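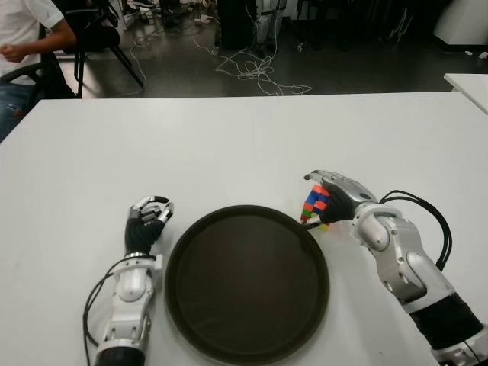
Lejla Begović writes that the flatbread machine at Plandby station has sold her three cold lunches and one hot one, and that she would like to know whether it deserves another chance. Her letter followed my earlier post on unattended catering, and it raises a fair question. I have since used the machine on nine occasions, at different times of day, and set out my findings below.

The machine is called Bano. It is supplied by Clarenus and stands between the ticket barriers and the former newsagent's, in the space which the photo booth occupied until March. It holds part-baked flatbreads in a chilled compartment, heats one to order, adds a filling and delivers the result through a hatch in a cardboard sleeve. Customers choose between cheese and spinach, spiced lentil, minced lamb and a plain bread with butter. Payment is by card only.

The stated preparation time is 145 seconds. On seven of my visits the bread arrived within a few seconds of that figure. On the other two, both shortly after eight in the morning, the display returned to its opening page once payment had been taken, and the order began again from the start. I was not charged twice, although the receipt gave no indication of this and I had to consult my bank statement to be certain.

As to temperature, my experience was better than Ms Begović's, though not without exception. The lentil and the lamb were properly hot throughout. The cheese and spinach was hot at the edges and barely warm in the middle, on each of the three occasions I ordered it. If her cold lunches were all of that variety, I would suggest a change of filling before she gives up altogether. The plain bread was the best item on the menu and also the cheapest. It comes out with a good blistered crust and should be eaten at once — by the time I had reached platform two it had turned leathery.

I wrote to Clarenus to ask how often the compartment is restocked and who should be approached when an order fails. A reply came from Tuncay Akgül within the week. He stated that the Plandby machine is filled each evening, that unsold breads are removed at the same time, and that refunds are handled by telephone during office hours. He added that the heating programme for the cheese and spinach was under review. I am grateful for a direct answer, but a telephone line that closes at half past five is of limited use to people who buy their supper at a railway station after seven. 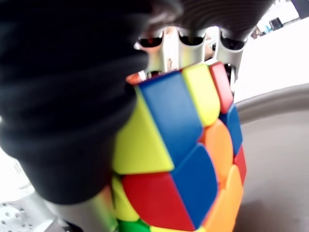 Close view of a scrambled puzzle cube.

A comparison with the alternative is only proper. Güneş, the bakery on the far side of the station car park, sells a lentil flatbread baked on the premises. It is larger, it costs slightly less, and in my view it is superior in every respect that concerns the bread itself. Güneş closes at four, however, and does not open on Sundays. The walk from the barriers and back takes around 9 minutes at my pace, to which must be added the queue. For a passenger changing trains, that settles the matter.

Two practical points for readers who intend to use the machine. The sleeve opens along the side printed with the name, and attempting the other side will put the filling on your coat. The card reader is mounted low and to the right of the hatch, where it is easily missed in poor light. A label directing customers to it would be a modest improvement, and I have said so to Mr Akgül.

My advice to Ms Begović is therefore to try the lentil, in the afternoon, and to keep the receipt. I shall return to the cheese and spinach when the new heating programme has been introduced. Correspondence on the subject of the soup dispenser at the bus station has been received and will be dealt with in a separate post.

Posted Thu 15 November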